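Pravstead council voted 8 to 3 last night to put the demonstration permit rule on hold until August. I sat through the whole meeting. A few notes, since the official summary runs to four lines.

The rule, passed in spring, says any gathering of more than 50 people on the square needs a permit filed 11 days ahead. It passed without debate, on the same night as the parking budget.

The petition against it closed with 2666 signatures. The clerk's office checked them and accepted 1287 as registered city voters. The threshold to force a council vote was 1200, so it cleared, but by less than people on here were saying.

Most of the rejected names were people who live outside the city line. A lot of them work in town. The clerk was clear that she found no sign of fraud and asked for that to go in the minutes.

Ingvild Dahlgren spoke first for the petitioners. Her main point was the notice period. If the council calls a special session with three days' warning, as it did over the Wiltunel closure, nobody can legally gather outside it.

Council president Ans Van Rooij defended the rule. She said the march in the spring blocked the ambulance route on Kiss Street and the city had no plan for it. She wants organizers to give a name and a phone number before they close a road.

Both sides agreed on the phone number part. That took up most of an hour anyway.
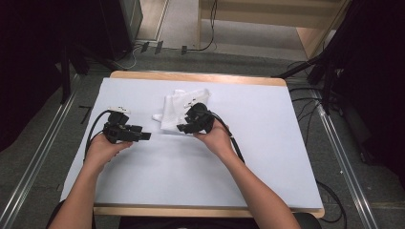

Two grippers and a white cloth on the table.

The police lieutenant was asked how many permits have been turned down so far. Two. One was for a date already taken. The other came in late, and the group gathered anyway — no arrests, one written warning.

Public comment went until 10:40 pm. The room was calm. One man was asked to sit down after going over his time, and he did.

What the hold means: you do not need a permit for the square right now. You still need one to close a street or use a sound system. Those are older rules and they were not part of the vote.

Next step is a redraft. Van Rooij said it would go to the legal office first, then come back for a public reading. Dahlgren asked for a shorter notice period, 48 hours, and for an exception when the council calls a special session.

Someone asked about the Jema lot, where the overflow crowd stood last time. It's private property, so the council rule doesn't cover it either way. You need the owner's okay.

I'll post the draft when it's out. The clerk said the recording of the meeting should be up by noon tomorrow.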